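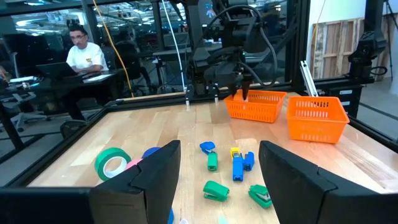
Left wrist camera, fingers open, staplers and tape out.

Re: Arumden fingers vs Robles fingers

tolvane wrote:
Tried the Arumden set on Thursday with the stock Bivthorpe controller. 189 picks, 7 drops, all on staplers lying on their side. Tape rolls were fine.

mk_rig wrote:
Same controller with Robles pads, fewer drops. I'd blame closing force before finger shape. What is yours set to?

tolvane wrote:
300. At 1000 it shoved the small ones along the table.

quillfen wrote:
Disagree with mk_rig. Those fingers are wide enough to hide half the target from the wrist camera. Look at the near edge of the basket.

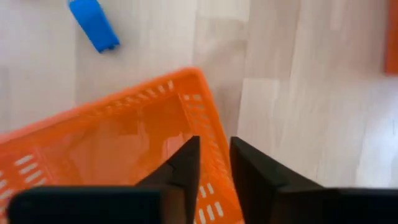
quillfen
Moderator, grippers and cameras

The near rim runs under both fingers. I would raise the mount before touching the force.

mk_rig wrote:
Raising it costs you clearance over the basket. Rilinwood do a slimmer tip, try that first.

tolvane wrote:
Tip ordered. Leaving force at 300 so the runs compare.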